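Testetik Kitchen Task Kit for School and Club Robot Arms
Item 46-M
Sold by Vonska Classroom Supply

Overview
The Kitchen Task Kit is a set of tabletop exercises for teams that already have a working arm and want something harder to do with it than stacking blocks. It was put together with the Horncombe robotics club, which uses it for its second-year students and for the open table event it runs every May.

The kit covers three skills: turning a knob to a mark, pressing a flat button, and opening and closing a door. Each skill has its own task cards, and the later cards combine them.

What's in the box
Task cards, 72, printed both sides
Score sheets, one pad
Table marking tape, one roll
Silicone fingertip covers, 13 pairs
Coach's guide, spiral bound
Storage case with latch

Not included: robot arm, controller, computer, camera, microwave oven. See Appliance below.

Works with
Any desktop arm with a two-finger gripper that opens at least 72 mm. The fingertip covers are cut for the Monti arm and fit it without tools. For other arms, use the trimming guide on page 13 of the coach's guide. Teams may program in any language. The cards describe the job and the score and leave the code to the students.

Appliance
Teams supply their own countertop microwave. Choose a plain model with two rotary knobs and a push button to open the door. Touch panels will not work with the knob cards. A used oven is fine. Leave it unplugged for all tasks, and have the coach keep the power cord tied up behind it.

Set the oven on a flat table with the front facing the arm and clear space in front of the door for its full swing. Tape the table at the corners of the oven so it can be put back in the same spot after a bump. Expect bumps. 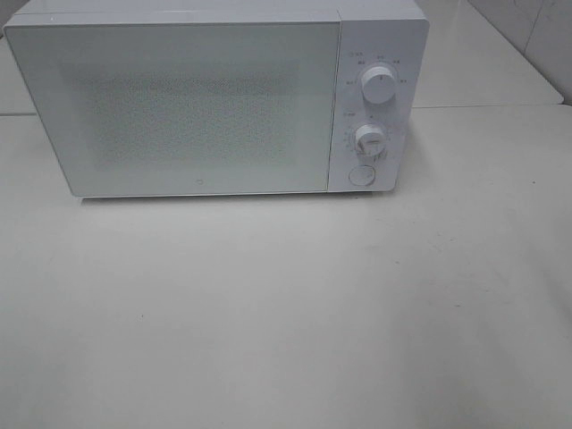
Two-knob oven on the work table. The round button is under the lower knob.

Task levels
Level 1: Move to a named control, stop short of it, and back away.
Level 2: Turn one knob to the setting on the card. The coach reads the result.
Level 3: Press the door button, open the door, close the door.
Level 4: A full run from a single start command, with both knobs and the door.

A Level 4 run is limited to 13 minutes in club play. Coaches can set a different limit for class use.

Notes from the club
Réka Farkas, who coaches at Horncombe, suggests spending two full meetings on Level 2 before touching the door. White knobs on a white panel gave her camera teams trouble under the ceiling lights, and a desk lamp placed to one side helped. Adom Kyei's group skipped the camera and taught the arm fixed positions by hand. Their runs were fast until the oven moved.

Replacement parts
Fingertip covers, pack of 13 pairs: item 46-F
Score sheets, pad: item 46-S
Marking tape, roll: item 46-T

Ordering
Schools may order by purchase order. For club pricing or questions about fit, write to Shahla Yazdani at the Vonska school desk and include the make of your arm and its gripper opening. Opened card sets can't be returned.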